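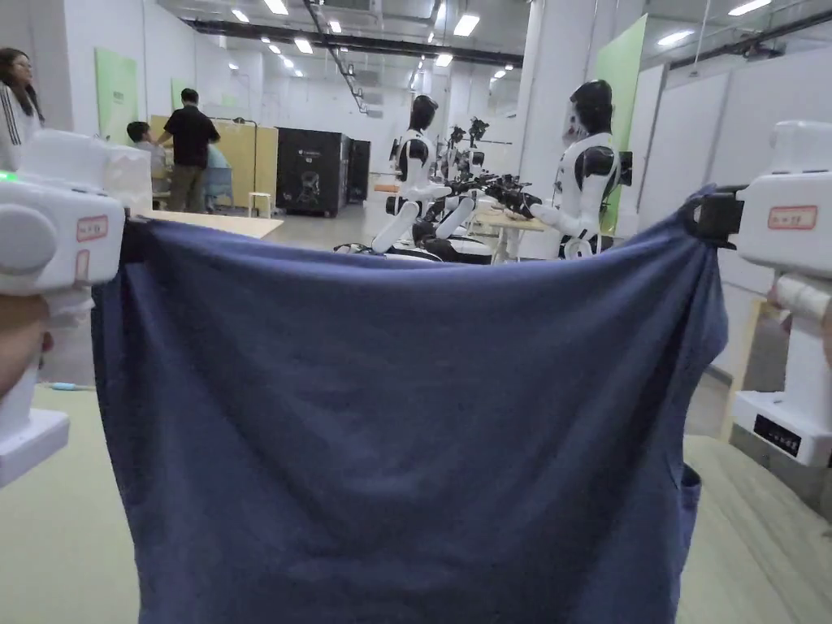
Gaspard Barbier writes that he has been folding T-shirts the same way since he was a boy, in half and in half again and onto the pile, and that every one of them still comes out of the drawer looking as though it had been slept in. He wants to know whether it's the shirts, the drawer or him.

Well, Gaspard, I'm going to say it's the thirty seconds before you fold, and I say that with real affection, having spent most of my married life doing exactly what you do. We get so keen to be done with the basket that we skip straight to the folding, and the fold just locks in whatever was there already. So this month's page is all about soft cotton things – T-shirts, mostly, with some words on dish towels and the odd square of cloth toward the end – and I hope you'll bear with me if I take the long way round, as usual.

Start with the stretch

Take the shirt by two corners along one edge, lift it clear of the table and pull your hands apart until the top edge has only a little sag left in it. Give it one good snap, the way my grandmother did on the back porch in Tamholm (you could hear her from the road!). Then hold it there a moment and let it hang. Most of the small creases in a cotton knit will give up right then, if you've caught the shirt soon enough after drying.

Don't haul on it. A firm pull straight out to the sides is plenty, and if you see deep lines fanning out from your fingers you're pinching too hard in too small a spot. Get a bit more cloth in each hand. Old shirts with tired necks I hold by the side seams instead, under the arms, and spare the collar altogether.

If the shirt has a chest pocket, run a finger down inside it before you do anything else. Lint gathers in the bottom corners, and a pocket that has dried folded over will print its shape on the shirt in front of it in the stack. Turn the pocket right side out, pat it flat, and carry on.

Lay it down from the far side

Lower the bottom hem to the table first and then walk the rest of the shirt down toward you, so the cloth meets the table a little at a time. Dropping the whole thing at once traps air under it, and you'll be chasing bubbles. With the shirt face down, smooth from the middle out to the sides with flat hands. I was taught to smooth from top to bottom and did it for years, and all I ever managed was to push the wrinkles into the hem where everybody could see them.

Any table will do. Mine is the kitchen table, with an old flannel sheet on it in winter because the top is cold and I'm a baby about it. A bed is too soft and too low, in my opinion, though my sister folds everything on hers and will not hear a word on the matter. What you do want is enough clear space on either side for the sleeves to lie straight out, so move the mail and the coffee before you begin.

Bring the sides in

Fold one side toward the middle, sleeve and all, then turn the sleeve back so it lies along the edge of the body. Do the same on the other side. What you have now is a long strip, and the width of that strip is what decides how your drawer is going to look. Mine are nine inches wide. I got there by measuring the inside of the drawer, which is 21 inches across, and working out that two strips side by side would go in with a little slack for my fingers. Measure yours before you copy mine! I once sent a neighbor home with my number and her drawer turned out to be a great deal narrower, and she had refolded the lot before we realized.

From there, bring the bottom hem up to just short of the collar, and then fold in thirds if you file your shirts upright or in half if you stack them. Leaving the hem a little short of the collar keeps the finished bundle from getting a fat end.

A word on folding boards. I was given one, a Terkberg, the hinged sort that flips the shirt over for you, and I was all ready to be snooty about it. I'm not anymore. It makes every shirt precisely the same size, and children love it. It won't take the creases out for you, though, so you still need the stretch and the smoothing first, and it has to live somewhere. Mine lives behind the pantry door and comes out when the grandchildren are here.

The crumpled ones

Then there are the things that got left in the basket. We all have them – the dish towel at the bottom, the pajama top that somebody sat on, the soft blue something that was a perfectly nice cloth the last time you looked. My advice is to set these to one side as you come to them and fold everything else first. If you stop to fight each one you'll lose your rhythm and your temper, and the good shirts will be going limp in the basket while you do it.
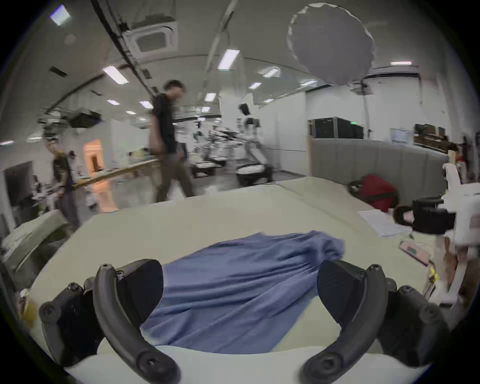 When you do come back to that pile, open each piece out completely before you decide what it needs. Find one corner, then let your other hand travel along the edge to the next corner. Never go hunting for the second corner in the middle of the heap. Shake, stretch, lay it down, smooth it. If the creases run on a slant across the cloth, pull gently on the two opposite corners that cross them, and then on the other two, and then square the whole piece up again. Most of what looks hopeless in a bunch is only half bad when it's flat.

For what's left, I keep a spray bottle of plain water on the windowsill. One light mist, held well back, then smooth with the palm and leave the piece where it is while you put the kettle on. Let it dry all the way before it goes in a drawer. I know that sounds fussy, but a stack of towels put away with a bit of damp in it will have a smell by the end of the week, and then you're washing them all over again.

The sprays sold for this purpose are fine too. Moulin makes one that smells of linden and I'm fond of it for pillowcases, though at the price I wouldn't use it on anything the dog sleeps on.

Dish towels and plain squares

A plain square of cloth should be the easiest thing in the house to fold, and yet I know grown people who can't get one to lie straight. The trick is to match corners and let the edges look after themselves. A cloth that has been through the wash many times isn't square anymore, if it ever was. Match the two corners at the top, let the rest hang, and wherever the bottom edge falls, that's where it falls. Fold again the same way. Put the folded edge toward the front of the shelf and the raggedy side to the back.

I sort mine by thickness before I stack them: the thin ones for glasses on top, the heavier ones for hands underneath. A mixed stack leans. I had a Mukau basket on the counter for a while, very handsome, with the towels rolled up and standing on end in it, and I'll admit I liked the look of it enormously. But a rolled towel comes undone the minute you pull out the one beside it, and I was rerolling them every evening at suppertime, so the basket has gone over to onions.

Working in pairs

Sheets and tablecloths want two people, as we all know, but do try it with the smaller things too when you have somebody handy. One of you stretches and lays down, the other folds. Swap over when your shoulders start to complain. My husband and I got through a whole vacation's worth of laundry this way one evening, with the radio on, and were finished by nine. 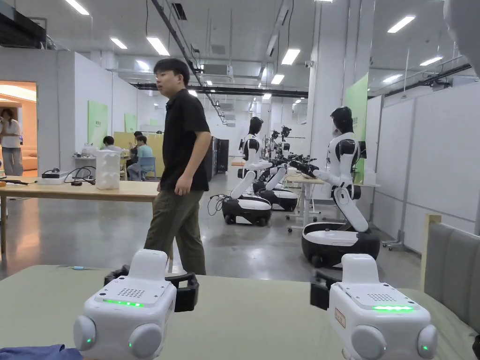
Should you fold T-shirts while they're still warm from the dryer?

Warm is best for smoothing, so take them out as soon as the dryer stops and lay them flat right away. Check the thick parts before you fold, meaning the collar, the hem and the shoulder seams. If any of those feel damp, give the shirt a few more minutes over the back of a chair.

The other letters this month were nearly all about drawers that won't close, and I'll say here what I wrote back to most of you. Take everything out, fold one shirt the way you like it, and use that first shirt as the pattern for the rest. Keep it beside you on the table and hold each new one up against it. Any that come out too bulky – sweatshirts, mainly, and those thick souvenir shirts we all seem to bring home – go on a closet shelf by themselves. Leave a hand's width empty at the front of the drawer when you fill it.

Next month I'm tackling fitted sheets, so if you have a method that works on the deep ones, please send it along, and do write down which corner you start with.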